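Visit report: guest housing at the Dastmont textile mill

Prepared by Kulsoom Mengal, 10 March 2024

The mill keeps 11 guest rooms on the Stumville road. Our tour started there, with the bedding and the snacks handed out at check-in.
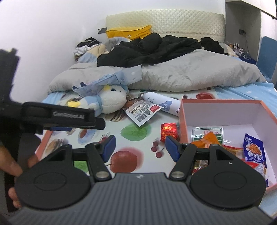
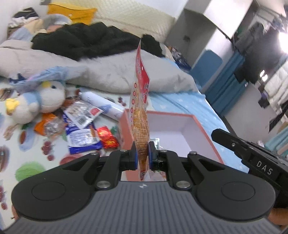

Weaving hall

Waqas Sandhu led us past 80 looms, six of them down for reed changes. Humidity is logged by hand every hour. Noise was high -- ear protection is required past the second door. The dye house reopens in July.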